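Re: [schools-link] Teacher training weeks and the Bultum readers
Date: June 7, 2018
To: the schools-link list

Hi all,

Sorry for the slow answer, I've had a houseful this week and only got to my mail last night. I'm quoting the bit I want to answer and leaving off the rest, so if you want the whole message it's in the archive.

> I joined this list in January and I'm still trying to work out how
> the pieces fit together. As I understand it, Dotircombe pays for the
> teacher training weeks and Safavi prints the readers, but who decides
> what goes in the readers? Our school link group has been asked for
> money toward a second printing and a few of our members want to know
> why the first books were only in English when the children at Bultum
> don't speak it at home. Also, is anyone still in touch with the
> teachers who did the first course? We'd love to hear how they got on
> and whether they use what they were taught. And what would be most
> useful to send, if we wanted to send something besides money?

These are good questions, and I was there for a fair bit of it so let me have a go. People who were on the second trip, please jump in where I've got things muddled.

1. Who decides what goes in the readers

The teachers do, mostly. It wasn't set up that way at the start! The first set was put together over here, by four of us around a kitchen table, and it was full of things like buses and snow and going to the library. We thought we were being careful. Then we got to Bultum and watched a class of 40 children chant a page about mittens, and I wanted to crawl under the desk. (There wasn't a desk, but you know what I mean.)

After that the teachers wrote the stories during the training weeks and we just typed them up and sent them off to Safavi. There's one about a goat that gets into the school store and eats the attendance book which is still the best thing we ever printed. The district office reads everything before it goes to print, and they have sent things back. Fair enough, it's their schools.

2. Why English only

This one has caused more arguments on this list than anything else, so go easy on me. The official line back then was that English was the language of instruction from the first grade, and a book in the home language couldn't be used in class time. So we printed in English. Some of us didn't like it and said so, and some thought that if the parents wanted English (and plenty of them told us they did, very firmly) then it wasn't our place to hold it back.

My own view has moved. I sat in on lessons where the children could read out a whole page beautifully and had no idea what any of it was about. Then the teacher would close the book, tell the same story in their own language, and up went every hand in the room. You only need to see that once. The policy is looser now for the first three grades, and the second printing is meant to have both languages on facing pages. That's what your group has been asked to help with, and I'd say yes to it if you can.

The print run would be 200 sets to begin with. Safavi want half the money up front, same as last time. They're slow but the binding holds, and after what happened with the stapled ones I'll take slow.
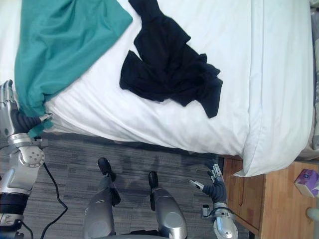
3. Hearing from the teachers

Yes, we're in touch with a good number of them, but it's patchy. There were 30 on the first course and some 90 if you count everyone who came to at least one week since then. Teachers get moved between schools without much warning, so a letter can take months to catch up with someone. Two of the first group now run the training weeks themselves, which makes me happier than I can say. One went into the ministry. A few left teaching for better pay, and I don't blame them one bit.

As for whether they use what they were taught - well, parts of it. The storytelling, yes. The wall charts, yes, when there's paper. The group reading we were all so keen on, hardly at all. You try putting children into groups of five when the benches are bolted down and there's one book between four of them. We should have asked about the benches first.

What stuck best was the thing we spent least time on. On the last afternoon of the first week one of the older teachers showed everybody how she kept a word box, just slips of paper with words the children had asked for, and she pulled out a handful each morning. I've seen that box in nearly every school I've visited since. It had nothing to do with us at all, we only gave her the room and the tea!

If your members want to write, send the letters to Matel and not to the schools. The Matel office has the up-to-date list and somebody drives out most months. Please keep them short and write clearly, and don't promise a reply to the children at your end. I've made that mistake, and had a whole class over here asking me every week where their letters were.

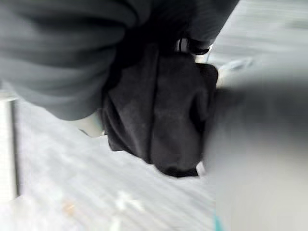 On what to send, my heart says lots of things and my head says chalk, pens and exercise books bought over there. Freight costs more than most of what we used to put in the boxes. One year we paid a small fortune to ship old encyclopedias, and I found them two visits later holding up one end of a shelf. If you have a member who really wants to give a thing and not a check, bicycles are wanted, but buy them locally too so that there are parts. The Matel people can get a price for you.

One more thing on the money side, as you asked about Dotircombe. They cover the training weeks only, meaning travel, food and the hall. They've never paid for books and it's written into the agreement that they won't, so please don't let your group hold off in the hope that they'll step in. I know that rumor has been going around. I think I may have started it, by wondering out loud at the spring meeting, and I'm sorry.

I've still got the first set of readers, mittens and all, if you'd like to borrow them to show your members alongside the newer ones. I can mail both sets next week, I just need an address. And if anyone has a clean copy of the goat story with the drawings in the right order, could you scan it for me? Mine has page six in twice and no page seven, and Safavi are asking.

Bye for now, and welcome to the list (a bit late!)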